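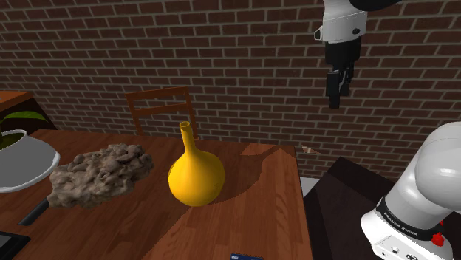
SETTING UP AND CARE > 7. Levelling and oiling the top

This section applies to the Kernstead dining table supplied unfinished. If your top was supplied with a factory finish, go to Levelling only and disregard the oiling steps.

Before you start

Leave the top in the room where it will be used for seven days before fixing it to the base. Stand it on edge against a wall, with air on both faces. Do not lay it flat on concrete or on carpet. Timber moved from an unheated shed or garage may cup during this time and will usually settle back once both faces have reached the same moisture level.

Keep the table clear of heater vents, evaporative cooler outlets and glass doors that take the afternoon sun.

Levelling

1. Place the base in its final position and fit the top loosely. Do not tighten the bolts.

2. Lay a spirit level along the length of the top, then across it. Note the low corner.

3. Turn the adjustable foot at the low corner anticlockwise to raise it. Re-check in both directions after each full turn.

4. When the top is level, press down on each corner in turn. If the table rocks, adjust the foot that lifts and repeat step 2.

5. Tighten the bolts by hand, then with the key supplied, until the washer no longer turns. The slots in the brackets allow the top to move across the grain with the seasons.

CAUTION: Do not glue the top to the base or replace the slotted brackets with fixed ones. Boards restrained in this way can split along the joins.

NOTE: The feet have limited thread. If the floor is too far out for the feet to correct, use a hard packer under the foot. Cork and felt compress and will not hold the level.

Decorative items can go back on the table once it is level and the finish has cured. Fit felt or cork pads under anything with an unglazed base, which will scratch an oiled surface if it is dragged. Use a saucer or liner under any vase that holds water, as unsealed pottery can sweat through the foot and leave a pale ring.
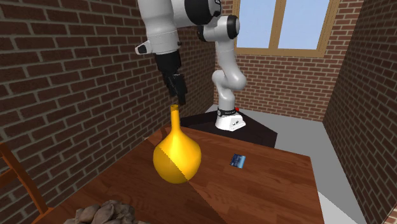
Oiling

The steps below are written for Flirton Table Oil. Other oils may need different drying times; follow the tin.

6. Sand any dents or marks with 80 grit paper, working along the grain, then go over the whole top with a fine paper. Sanding one spot only will leave a patch that takes up more oil than the rest.

7. Vacuum the surface and wipe with a lint-free cloth. Pay attention to the joins between boards, where dust collects.

8. Stir the oil well. Apply a thin coat with a cloth or pad, working along the grain from one end to the other.

9. Wipe off all excess before it turns tacky. Oil left standing on the surface will dry to a sticky film and will have to be sanded back.

10. Allow to dry overnight with a window open, then apply the next coat. Apply 2 coats to the upper face and edges, and the same to the underside -- an underside left bare takes up moisture faster than the face and the top will cup.

WARNING: Oily rags can catch fire without a flame or spark. Lay them out flat outdoors to dry, or soak them in water and seal them in a metal tin before disposal.

Curing

The finish can be touched the next day but remains soft for longer. Keep water, hot dishes and tablecloths off it for a further 7 days.

Re-oil when water no longer beads on the surface. Wash the top beforehand with mild soap and let it dry fully.

For replacement feet and bracket kits, contact Florencio Ortuño in spare parts, quoting the number stamped inside the end rail.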